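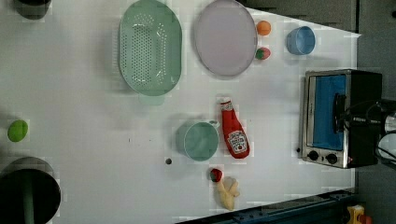 About Kikow

Kikow is a small company for play kitchens and for everything that belongs in them: cups, plates, colanders, fruit, bottles, small ovens. We lend them, we sell them second-hand, and we prepare sets for nurseries, waiting rooms and family cafés. We work from Atmont, on the first floor over a bicycle shop. The entrance is in the courtyard, please ring the upper bell.

How we began

In the beginning we had one shelf and 7 boxes. The boxes came from a nursery which was closing, and we wanted only to clean the toys and give them further. After one winter more boxes had arrived, and parents started to ask if they could borrow a set for a birthday and bring it back. So we wrote a list, bought a second shelf and made a lending book out of a school exercise book. We still use paper for the lending book. The stock list is in the computer, and on 31/03/2018 it had 378 pieces in it, spoons not included.

What is in a set

We have two sets with a name.

The Finar set is the smaller one. It is meant for a child at home and it contains plates, cups, a colander, a bottle or two for sauce, and a mixed bag of fruit and vegetables. The fruit is the part that children use most, in our experience. A strawberry is put in a mug, the mug is carried to a grandmother, and the grandmother must eat it many times.

The Isah set is for groups. It has the same things in a larger number, and one bigger piece, for example a toaster oven or a hob. For the bigger piece you can say your wish, but we cannot always fulfil it. Ovens are asked for very often in January, when many nurseries make their new plan for the year.

We do not try to match the colours. In one set you may find mint green beside lavender and light blue, and a lime from one maker with a banana from another. Some customers have written to us that they would prefer everything in one colour. We understand this, but then we would have to leave many good things in the cupboard.

How we clean and check

Each piece that comes back is washed by hand in warm water with a mild soap, and dried on a towel. Colanders need a small brush for the holes. Things with a battery or a plug are never put in water, they are wiped with a cloth. After drying, we look at each piece from all sides for a crack in a cup or a rest of glue on a plate. Pieces with a sharp edge, or with a part that moves when it should not, are taken out and are not sold.

Please note that small fruit is not suitable for children under three years. If you order for a mixed group, write it in your message and we will pack only the large pieces.

Lending

A loan is for three weeks and can be made longer one time. We have around 200 families on the lending list, and also several nurseries in Atmont and the villages near it. If a piece is lost, please tell us which one. We charge a small amount for an oven or a hob, and nothing for a strawberry.

Giving toys to us

We are glad to take play food, dishes and small kitchen machines. They can be old and they can be incomplete. We cannot take wooden kitchens as furniture, because our staircase is narrow, and we cannot take soft toys. Bring the things in a box with a lid and put a paper inside with your telephone number, in case we have a question about a battery cover or a missing knob.

Visiting us

Our room is open on most mornings. Write before you come if you want to see a certain set, then we will have it ready on the table. Children may try everything that is on the low shelf.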